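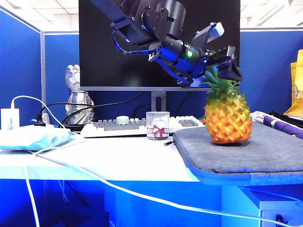

Figure 4.1. Gripper over the crown of the artificial pineapple, fixed camera.

Unit 4. Comparing Camera Positions for a Grasping Task
Prepared by Stellan Berge and Kha Cao. Revised January 6, 2026.

4.1 Purpose of the session

Students will compare a fixed camera with a camera mounted at the wrist of the arm, using the same gripper and the same set of objects. The controller settings from Unit 3 are to be kept without change. Groups that altered their settings in October should restore them from the Sundqvist folder before starting.

The pineapple is the most demanding object in the set. Its body has a patterned surface and its crown is made of pointed leaves, so the height at which the gripper first meets the object depends on where the approach is made. In Figure 4.1 the lower part of the gripper is just above the leaves. A descent planned for the top of the body would pass through the crown first, and the plan must allow for this.

4.2 Fixed camera

The fixed camera gives the relation between arm, object and desk in a single view. It is the better source for checking the angle of approach and for confirming that cables are clear of the path. Its weakness is the last part of the descent, when the gripper may hide the point of contact. Students should also note how much of the background is unrelated to the task. A monitor, a keyboard and a glass cup all fall within the view in Figure 4.1, and an object detector has to deal with each of them.

Record the following for every attempt:
Object name and starting position
Direction of approach
Last moment at which the contact point can be seen
Result of the grasp, entered only after the lift is complete

4.3 Wrist camera

The wrist camera moves with the gripper and gives close detail that the fixed camera cannot. The same closeness makes it sensitive to motion. An image taken during a fast move should not be used to estimate position. 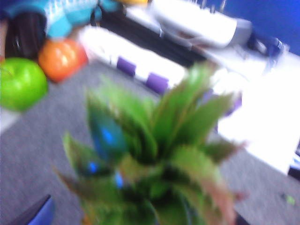
Unit 4 - Page 21

Motion blur is strongest where the subject is close to the lens. The leaves in the wrist view above fill the lower center and their outlines are smeared, but the apple and the orange at the left can still be told apart by color and shape. The carpet is streaked as well. Very bright surfaces present a second difficulty: the white areas to the right have lost nearly all detail, and an edge detector will find little to work with there.

For this reason the arm is to pause for 300 milliseconds before each wrist image is saved. Aasen and Wikström used the same pause in the Tandumen trials, and their log of 1378 images is available in the course archive for comparison.

4.4 Written work

Each group will submit one table and a short discussion. State which camera you would keep if only one were allowed, and for which objects your answer would change. Questions about the log format should be sent to Ragnvald Eide.

Reading for Unit 5: Matgate notes, sections 2 and 3.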